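Section 4: Setting up a brush task and recording a session

This section covers the calligraphy bench used with the Prosero recording method. It assumes you have finished Section 3 and that both arms have passed the joint check. If you are using the bench for the Tanner comparison runs, read the note after step 9 before you start.

The method works by recording a person steering the two arms through a short task many times over, with small changes to the layout between takes. The recordings are then used to train a policy, and the policy is scored on layouts it has not met. The result depends heavily on how the bench is laid out, so please follow the order given.

4.1 Before you begin

You will need:
- the felt mat with the printed grid
- the brush rack and four brushes
- a colour dish
- the small holder
- the layout sheet for the day
- the Nukeck session log, open on the operator's screen

Check that the layout sheet carries the same revision as the one named in the log. This revision of the section was issued on Thursday, February 26, 2026 and replaces the November one. The November sheets use the old numbering for the hooks and must not be mixed with the new ones.

CAUTION: Keep both arms in hold while your hands are over the mat. Hold is not the same as pause. A paused arm will resume from the operator's pedal.

4.2 Laying out the bench

1. Put both arms in hold and wait for the log to show HOLD for left and right.

2. Spread the mat with the line of red characters towards the wall. Smooth it from the centre out. A ridge in the felt will catch a low gripper and spoil the take.

3. Stand the rack at the top of the mat, with the line of characters between its feet. Push gently on the top bar. If the rack rocks, move it and try again.

4. Hang the brushes according to the layout sheet. Hooks are numbered from the operator's left, one to six. Let each brush stop swinging before you go on.

5. Set the dish on the grid square given on the sheet. The square matters, the exact spot within it does not. Takes where the dish was always centred gave policies that missed it when it was off to one side.

6. Place the holder. It may stand on a stain. Do not turn the mat or change it for a clean one partway through a set.

7. Clear away anything that is not on the sheet. Pens and tape are the usual ones.

8. Step back behind the line on the floor and release the arms from hold.

9. Bring both grippers to the ready pose, open, one on each side of the rack. Confirm the pose in the log.

Note: For Tanner comparison runs, use the printed layouts only. Free layouts cannot be matched afterwards and the takes will be thrown out.

4.3 Recording

10. Enter your initials, the layout number and the task name. The task name must be picked from the list. Typed names break the sorting script.

11. Press Record and wait for the tone. Movement before the tone is not stored.

12. Carry out the task at a steady pace. There is no prize for speed. Slow, even takes train better than quick ones with a correction in the middle.

13. If you drop a brush, stop and mark the take as DROP. Do not pick the brush up with the arm unless the task is a recovery task.

14. Press Stop with the grippers clear of the rack.

15. Mark the take GOOD, DROP or OTHER. Use OTHER for anything you are unsure of and add a short comment.

16. Change the layout after every 20 takes. Go back to step 1 each time, even if only one brush is moving.

CAUTION: The loops on the brushes are thin cord. If a gripper finger goes through a loop, do not pull back. Put the arm in hold and free it by hand.

4.4 How many takes

A full set for one task is 1,000 takes. In our own trials the score on new layouts kept rising up to that size, and the takes past it added very little for the bench time they cost. The number of layouts counted for more than the number of takes. A set spread over many layouts beat a larger set spread over a few, on every task we tried except returning a brush to its hook, where the two came out level.

We put that exception down to the rack itself. The hooks are small and sit close under the bar, and most failures happened in the last stretch of the movement, where the layout of the mat makes no difference. Jacinto Lozano's report on the Fevach runs goes through the 167 failed returns one by one and is worth reading if you plan to work on that task - ask for the version with the corrected tables.

4.5 Checking the views

Open the views in the log before the first take of each set. Both grippers should show in the wide view, and the rack and the grid must not be hidden behind an arm. If a view has drifted, follow Section 3.6. Do not correct it by moving the rack.

The brush bench, with the rack at the back of the mat: 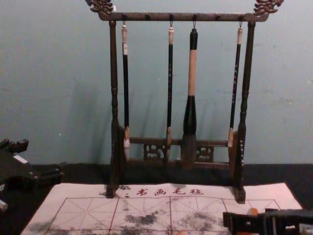
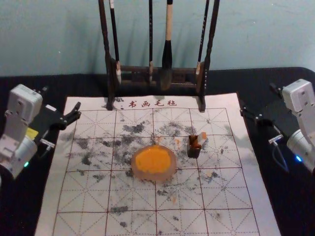 Can I add takes from a second bench to the same set?

You can, provided the second bench uses the same mat, rack and sheet revision, and you enter its bench number in the log for every take. Keep the two benches balanced. When one bench supplied most of a set, the policy did well there and poorly on the other. If you only have a handful of takes from the second bench, store them as a separate set and use them for testing.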